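Moving the blog's image folder to a second disk

2026-03-10
Posted by admin

The old disk held 1149 files in one flat folder and the nightly backup had started to overrun its window.
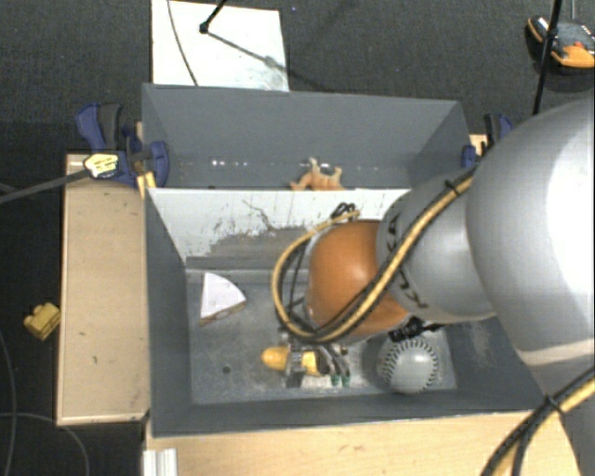

One reader wrote in to ask why the folder was not simply split by year, as the Cletix manual suggests. Splitting by year changes every path, and the older posts use hard-coded links. I did not want to rewrite them all.

The method I settled on keeps the paths as they are. The new disk is mounted under the old folder name, and the files are copied over with timestamps preserved – Prundard compares timestamps, so a plain copy would trigger a full backup the next night. I ran the copy in batches of 1000, then compared checksums on both sides. Nine files did not match. All nine had been edited during the copy, so I copied them again with the site in read-only mode.

The thumbnail cache was left out. It rebuilds on request, and the first page loads are slow until it does.

Remaining work: the old disk stays attached until April, then gets wiped. The mount entry needs the "nofail" option, otherwise the server stops at boot when the disk is missing.

Recent posts
Log rotation on Isah
Zudia 9: upgrade notes
Checking a backup by restoring it

Contact | Copyright 2026 | Back to top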